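Wundedix - a word list of small household leftovers

Last updated Feb 24, 2019

Hi, and thanks for stopping by! Wundedix is my list of what people call the odds and ends around the house: the last bit of soap, the drawer full of dead batteries, the fluff under the couch. It has 3539 entries right now, all in one CSV file, and I still add to it most weekends.
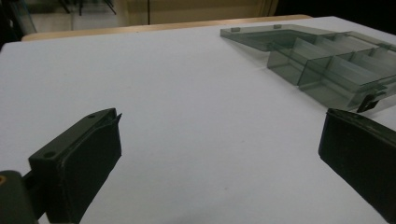
The columns are word, meaning, region and source. Meaning is always one plain sentence, and I try hard to keep jokes out of it (I don't always manage). Region is whatever the sender typed, so expect a mess there. Dirt words are the biggest group by far - you would not believe how many names people have for the few faint specks and smudges on a white tabletop. My favorite is "nibblings", which came in from Wallton. If you only want that group, filter on the tag "crumb" and you'll get 84 rows.

Most of the words came from the Makhubela newsletter, where I ran a call for entries in July. The rest I copied from old letters and recipe cards, and those have "paper" in the source column. Spelling is left just as I found it.

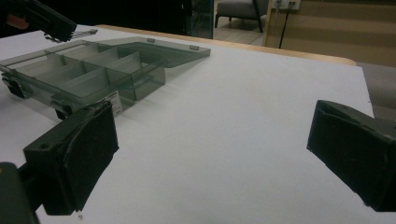 If a word came in with two meanings it gets two rows, so please don't strip duplicates on the word column alone! I did that once and lost 80 perfectly good entries, then spent a whole evening putting them back. There are also 14 rows with no region at all. Leave them blank if you merge this with something else.

You can use the list for anything you like. The Nomodeo crossword page already does. Send new words through the issues tab, one per issue, with the place you heard it.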